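검색어를 입력하세요 검색 상세검색

제4장 목재의 수분과 치수 안정성

학습 목표
- 자유수와 결합수를 구분하고 섬유포화점의 의미를 설명한다.
- 전건법으로 함수율을 계산한다.
- 접선, 방사, 섬유 방향의 수축률 차이가 판재의 변형에 미치는 영향을 설명한다.
- 소형 목제품의 설계에서 수분 변동을 고려하는 방법을 제시한다.

4.1 목재 속의 물

목재는 흡습성 재료이다. 벌채 직후의 생재는 다량의 물을 포함하며, 건조된 뒤에도 주위 공기와 수분을 계속 교환한다. 제3장에서 다룬 세포벽의 구조를 전제로 하면, 목재 속의 물은 존재 위치에 따라 두 가지로 나뉜다. 세포내강에 액체 상태로 들어 있는 물을 자유수라 하고, 세포벽의 셀룰로오스와 헤미셀룰로오스의 수산기에 수소결합으로 붙어 있는 물을 결합수라 한다.

건조가 시작되면 자유수가 먼저 빠져나간다. 이 단계에서 목재의 무게는 감소하지만 치수는 거의 변하지 않는다. 세포내강이 비고 세포벽만 포화된 상태의 함수율을 섬유포화점이라 하며, 대부분의 수종에서 25~30%의 범위에 있다. 함수율이 섬유포화점 아래로 내려가면 결합수가 제거되면서 세포벽이 얇아지고 목재는 수축한다. 강도, 탄성계수, 전기저항도 이 점을 경계로 변화 양상이 달라진다.

일정한 온도와 상대습도에 오래 둔 목재는 더 이상 무게가 변하지 않는 상태에 이른다. 이때의 함수율이 평형함수율이다. 평형함수율은 상대습도가 높을수록 크고, 같은 상대습도에서는 온도가 높을수록 다소 작다. 또한 건조 과정에서 도달한 값이 흡습 과정에서 도달한 값보다 크게 나타나는데, 이를 흡습 이력현상이라 한다. 난방을 하는 겨울철 실내와 장마철 실내의 평형함수율은 상당히 다르므로, 실내에서 쓰는 가구와 식탁 용품은 해마다 수축과 팽윤을 반복한다.

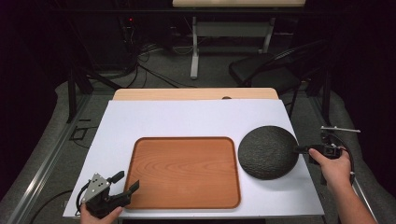 흡습과 방습의 속도는 두께, 수종, 표면 마감, 절단면의 방향에 따라 달라진다. 섬유 방향의 수분 이동은 그에 직각인 방향보다 훨씬 빠르다. 판재의 양 끝인 마구리면이 먼저 마르고 먼저 갈라지는 것은 이 때문이다. 제재소에서는 마구리면에 왁스나 도료를 발라 수분의 급격한 이탈을 억제한다.

4.2 함수율의 표시와 측정

목재의 함수율은 전건 무게를 기준으로 한 백분율로 표시한다.

함수율(%) = (건조 전 무게 - 전건 무게) ÷ 전건 무게 × 100

분모가 전체 무게가 아니므로 함수율은 100%를 넘을 수 있다. 비중이 낮은 수종의 생재에서는 그러한 값이 드물지 않다. 전건 무게는 시험편을 103±2℃의 건조기에 넣고 무게가 일정해질 때까지 건조하여 구한다. 시험편은 판재의 끝에서 충분히 떨어진 곳에서 채취하고, 톱질로 생긴 거스러미를 제거한 뒤 즉시 칭량한다.

예제 4.1
건조 전 무게가 893 g인 시험편을 건조기에서 건조하였더니 전건 무게가 600 g이었다. 함수율을 구하라.

풀이
무게 차는 293 g이다. 이를 600 g으로 나누고 100을 곱하면 48.8%를 얻는다. 이 값은 섬유포화점보다 높으므로 시험편에는 자유수가 남아 있었다고 판단한다.

현장에서는 전기식 함수율계를 많이 쓴다. 저항식은 두 개의 침을 목재에 박아 그 사이의 전기저항을 측정하며, 섬유포화점 이하에서 비교적 정확하다. 유전율식은 표면에 센서를 대는 방식으로 흔적을 남기지 않으나 밀도의 영향을 크게 받는다. 두 방식 모두 수종 보정이 필요하고, 저항식은 온도 보정을 함께 한다.

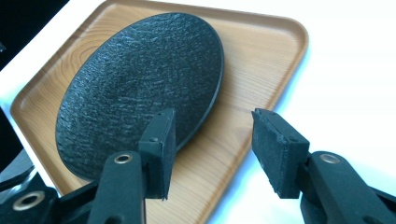
질문. 섬유포화점보다 높은 범위에서 함수율이 변하면 판재의 폭도 변하는가?
답. 폭은 사실상 일정하게 유지된다. 이 범위에서 드나드는 물은 세포내강의 자유수이며, 세포벽에 결합한 물의 양은 그대로이다.

4.3 수축의 이방성

목재의 수축률은 방향에 따라 다르다. 생재에서 전건까지의 수축률은 일반적으로 접선 방향이 6~10%, 방사 방향이 3~5%, 섬유 방향이 0.1~0.3%이다. 접선 방향이 방사 방향의 두 배 가까이 수축하는 원인으로는 방사조직의 구속, 춘재와 추재의 수축 차이, 세포벽 내 마이크로피브릴의 배열이 거론된다.

이 차이는 판재의 변형으로 나타난다. 나이테에 접하도록 켠 판목판은 건조하면서 수피 쪽이 오목하게 휜다. 나이테에 직각으로 켠 정목판은 폭 방향의 수축이 작고 휨도 적지만, 같은 원목에서 얻는 수율이 낮다. 판목판의 재면에는 곡선이나 포물선 모양의 무늬가, 정목판의 재면에는 평행한 직선 무늬가 나타나므로 무늬는 제재 방향을 추정하는 일차적인 단서가 된다. 다만 인쇄 무늬를 입힌 가공재에는 이 판정법을 적용할 수 없다.

섬유포화점 이하의 좁은 함수율 구간에서는 수축량을 함수율 변화에 비례하는 것으로 근사한다. 폭 600 mm의 판목판이 있고 함수율 1% 변화에 대한 접선 방향 수축률이 0.25%라고 하자. 함수율이 4% 낮아지면 폭은 6 mm 줄어든다. 판을 틀에 단단히 고정하면 이 변형이 억제되는 대신 판 내부에 인장응력이 발생하고, 응력이 횡인장강도를 넘는 곳에서 할렬이 생긴다. 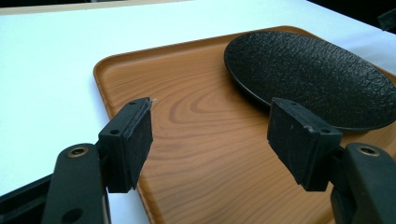
4.4 소형 목제품의 설계와 수분

쟁반, 도마, 상자와 같은 소형 제품은 치수가 작아 절대 수축량도 작다. 그러나 판이 얇아 함수율이 빠르게 변하고, 한쪽 면에만 물이 닿는 경우가 많아 앞뒷면의 함수율 차에 의한 휨이 문제가 된다. 설계와 가공에서 고려할 사항은 다음과 같다.

(1) 가공 전의 재료를 사용 환경의 평형함수율에 가깝게 조습한다. 인공건조를 마친 재료도 저장 중에 흡습하므로 절삭 직전에 다시 측정한다.
(2) 앞면과 뒷면을 같은 도료로, 같은 횟수만큼 마감한다. 한 면만 도장하면 두 면의 흡습 속도가 달라진다.
(3) 넓은 면은 폭이 좁은 판재를 집성하여 만든다. 이때 인접한 판재의 나이테 방향을 교대로 배치하면 전체의 휨이 작아진다.
(4) 테두리를 별도의 부재로 붙일 때에는 바닥판이 폭 방향으로 움직일 여유를 홈 안에 둔다.

도막은 수분의 출입을 늦출 뿐 차단하지 않는다. 따라서 마감된 제품도 충분한 시간이 지나면 주위 환경의 평형함수율에 도달한다. 도료별 방습 효율의 비교는 제7장에서 다룬다.

연습 문제
1. 전건 무게가 2420 g인 부재의 함수율이 12%일 때 부재의 무게를 구하라.
2. 흡습 이력현상이 인공건조재의 보관에 미치는 영향을 서술하라.
3. 동일한 폭의 판목판과 정목판을 같은 조건에서 건조할 때 폭의 감소량을 비교하라.

관련 항목
제3장 세포벽의 구조
제5장 천연건조와 인공건조
제7장 목재 도장과 방습 효율
부록 나. 상대습도와 평형함수율 표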